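Clullport workshop teaches its robots to pack, one box at a time

Visitors to the old printworks on Sterkalgate will find it a good deal quieter than it used to be, though every bit as busy. The big, bright room on the ground floor is now home to Gevent, a small firm that spends its days showing two-armed robots how to do the sort of packing work most of us would do without a second thought, and very good company they are too if you happen to call in around the time the kettle goes on.

The method is a patient one. An operator sits or stands with a pair of hand controls, moves their own arms through the job, and the robot's arms follow along. Every movement of the joints and every squeeze of the gripper is saved, together with what the cameras see, and when the job has been shown enough times the robot is given a chance to try it by itself. For the present packing job the team has settled on 1000 showings as its target, and by the end of December it had saved 173 of them — a slow start, everyone agrees, but a careful one. 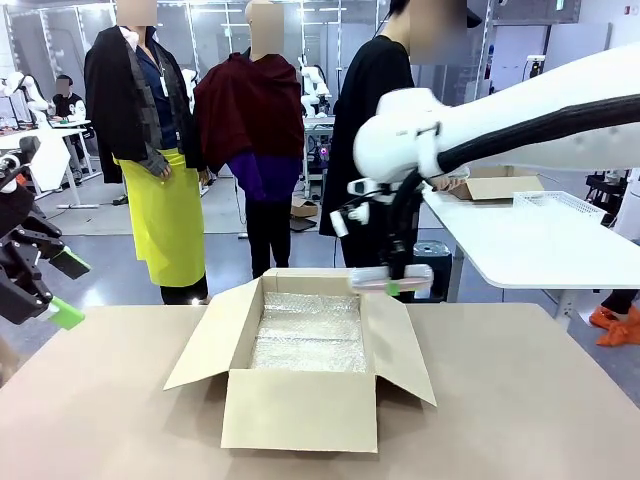
Packing is harder to teach than stacking or sorting, according to Chunhua Yao, who leads the teaching sessions and has been with Gevent since it was two desks and a borrowed bench. A person putting something slim into a box hardly looks at what they are doing, she explained, but an operator working at one remove has to think about the flaps, which stand up or lean out as they please, and about how the thing is being held on its way in. With the box already lined with bubble wrap and the gripper holding its item level just over the back flap, there is still a fair bit of judging to be done before anything is let go. Her advice to new starters is to slow down at exactly that point, and to breathe out.

"You can feel when you've rushed it," she said. "The robot will copy a hurried pair of hands just as faithfully as a calm one, so we'd all sooner have the calm one, even if it means fewer by teatime."

New operators spend their first fortnight on practice runs that are never saved, which takes away a lot of the worry, and they work in turns of no more than 2 hours so that tired shoulders don't find their way into the recordings. Several of the present group came from warehouse jobs elsewhere in Clullport, and Yao is full of praise for them. People who have packed for a living, she says, have little habits of the wrist that an engineer would never dream of writing down.

The recordings go to Xu, the partner firm that trains the software, and the first attempts without an operator are planned once the 1000 are in. If those go well, a second job with mixed items will follow, this time with a target of 2000. Gevent is also looking for more operators, and anyone curious is welcome to ask at the Sterkalgate door for a try of the hand controls.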